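课程项目报告:工作台面小零件的清扫与归位

小组成员:Leonie Hämmerli、Bakari Athumani、Consolacion Gatchalian
指导教师:Gerardo Villanueva
地点:Plillatine 实训楼,Pangilinan 工作室

摘要

本项目研究电子装配课结束后台面小零件的清扫问题。课后台面上常留下接线端子、塑料卡件、小模块和线头,有的还能用,有的是废料,以往一律扫进垃圾桶。我们用一把小刷子、一只簸箕和一张台垫,整理出一套先扫入簸箕、再分拣归位的做法,试行 6 周,并记录了零件漏扫的情况。
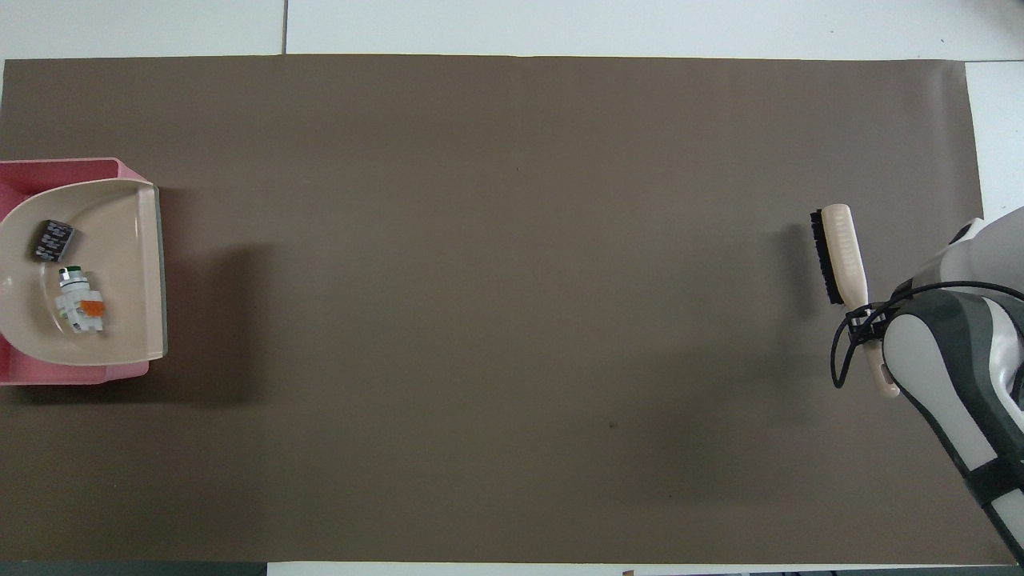
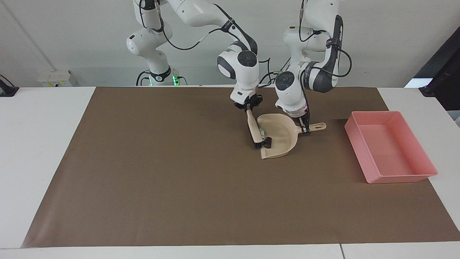
刷子、簸箕与台垫

一、背景

Pangilinan 工作室的台面是白色的,由几块拼成,拼接处有细缝。上课时学生直接在台面上拆装,焊锡渣、短线头和小螺丝容易卡进缝里,用刷子扫时刷毛从缝上面过去,东西还留在原处。上学期期末清点,耗材柜里的接线端子少了很多,后来在垃圾袋里找回一部分。Villanueva 老师建议我们把清扫当作一个流程来做,写清楚用什么工具、按什么顺序、东西最后放到哪里。

我们开始时的想法比较简单,打算买一台桌面吸尘器。借来试过之后放弃了。吸尘器对粉末有效,但小端子也一起吸进去,要打开集尘盒在灰里翻找,比扫还慢。另外吸尘器声音大,隔壁还在上课时不方便用。

二、工具

1. 台垫
台垫选用无光面的大张垫子,颜色取褐色一类。白色塑料件和深色模块放在上面都能看清,这一点比白台面好。垫子铺得比较大,盖住大部分拼缝,四周留一点台面。我们试过带花纹的切割垫,刻度线多,细线头混在里面不好找,没有采用。

垫子不固定。最初用双面胶粘过四角,第二周就拆掉了,原因是粘住以后没法把垫子提起来抖,垫子下面进了碎屑也清不出来。

2. 簸箕
簸箕的后壁带弧度,零件扫进去以后会靠到里面,不容易在端走时滑出来。选簸箕时我们主要看前沿。前沿硬而厚的,扁平零件会顶在外面进不去;前沿带软胶条的,压在垫子上贴合较好。斗的内侧为浅色,黑色的小模块落在里面一眼就能看到,白色件稍差一些,要靠它上面的彩色部分来认。

簸箕容量不必大。大簸箕放在桌上占地方,转身时还会碰倒台灯。

3. 刷子
刷子用短柄的小手刷。Bakari Athumani 负责比较刷毛,他的结论是刷毛太软时推不动端子,太硬时会把轻的塑料件弹出去。最后用的是中等偏软的一种。刷子每次用完要在垃圾桶边上磕几下,线头很容易缠在毛根处,积多了会把下一次扫的东西带着走。

4. 分拣盒
分拣盒是工作室原有的旧零件盒,装过 Gernex 套件,隔板还在。我们用了其中 3 格,分别贴上“可用”“待查”“废料”的标签。

三、操作步骤

下面的步骤贴在工作室门边的墙上,文字由 Consolacion Gatchalian 整理。

(1)断开电源,把烙铁放回架上,等烙铁凉透再开始收拾。
(2)先拿走大件,如工具、万用表、电路板。剩下的才用刷子。
(3)簸箕放在垫子上,前沿贴平垫面,柄稍微抬起。
(4)刷子从远处往簸箕方向扫,每一下短一点,刷毛不要离开垫面。
(5)零件到了前沿时放慢,轻轻推过去。
(6)簸箕往后退一点,把留在前沿下面的细灰再扫一次。
(7)端起簸箕,在分拣盒上方挑拣,挑完再倒掉灰尘。
(8)提起垫子查看下面,有碎屑就擦掉。

第(3)步争论最多。Leonie Hämmerli 认为簸箕应当抵住台面边缘,从里往外扫,这样簸箕不会跑。试了几次之后发现,台面边缘和垫子边缘之间有高低差,细小的东西会停在那里。改成簸箕放在垫子里面以后,需要把簸箕按稳,不过漏下的少了。

第(7)步最容易被省掉。下课时间紧,很多人直接端到垃圾桶前倒掉。我们后来把分拣盒移到垃圾桶旁边的架子上,走到那里顺手就能挑,情况有所改善。

四、记录方法

每次课后由小组成员到场登记。扫之前把台面上的零件数一遍,第一遍扫完后数留在垫子上和簸箕外面的,记作“漏扫”。线头和焊锡渣不计数,只写“多”或“少”。登记表用工作室的 Purno 表格模板改成,列有零件种类、是否漏扫、最后归到哪一格。

试行期间共登记零件 1027 件,其中 139 件第一遍没有扫进簸箕,需要再扫或者用手捡。

五、结果与讨论

漏扫的零件多数是扁的或者能滚的。垫圈和小贴片平贴在垫面上,刷毛从上面滑过;圆柱形的电解电容会滚到一边,绕开簸箕的侧壁。方形的模块和形状不规则的塑料件反而好扫,碰到刷毛就整个往前移。

前两周漏扫较多,主要和扫的力度有关。新来帮忙的同学习惯像扫地那样用力一甩,轻的塑料件会越过簸箕后壁掉到桌上。把第(4)步改写成“每一下短一点”之后,这种情况变少。因为同一时期大家也更熟练了,我们不能把变化全部归到这一条上。

簸箕前沿也有影响。胶条用久了会沾上松香,变得发黏,扁零件停在上面不动。解决办法是每周用湿布擦一次,再用干布擦净。有一周忘记擦,登记表上垫圈的漏扫就比较集中。

关于归位,“待查”一格的问题最大。放进去的东西没有人定期去查,到第四周已经装满,同学开始把明显能用的端子也丢进去。Ruby-Lee Rutherford 是下一级的学生,她提议每周最后一节课由当班的人带着万用表清空这一格,测不出结果的就算废料。我们照此执行,后面没有再装满。

台垫的颜色也有不足之处。铜色的短线头落在褐色垫面上不太明显,光线暗时要侧着看才能发现。换深蓝色的垫子可能会好一些,但深色模块又会看不清。这个问题没有继续做。

六、不足

登记由我们自己完成,数零件的人同时也知道哪一次改了步骤,判断上可能有偏向。零件种类没有控制,完全取决于当天课上做什么,做电源板那周电容多,做传感器那周模块多,各周之间不好直接比较。另外我们没有记录清扫花费的时间,同学问得最多的恰好是这一项。

试行只在一个工作室进行。别的房间有木台面,也有不锈钢台面,垫子在上面是否打滑还不清楚。

七、后续安排

簸箕和刷子留在 Pangilinan 工作室继续使用,挂在水槽右侧的钩子上。登记表格式和墙上的步骤已交给 Ruby-Lee Rutherford,下学期由她那一组接着做,计划增加清扫时间一栏,并试一种前沿更薄的簸箕。备用胶条放在耗材柜最下层抽屉,更换后请在柜门的单子上签名。

八、分工

Leonie Hämmerli:台垫与簸箕的选用,第一、二节撰写。
Bakari Athumani:刷子比较,课后登记,第四、五节撰写。
Consolacion Gatchalian:步骤整理与张贴,分拣盒改装,其余各节撰写及全文校对。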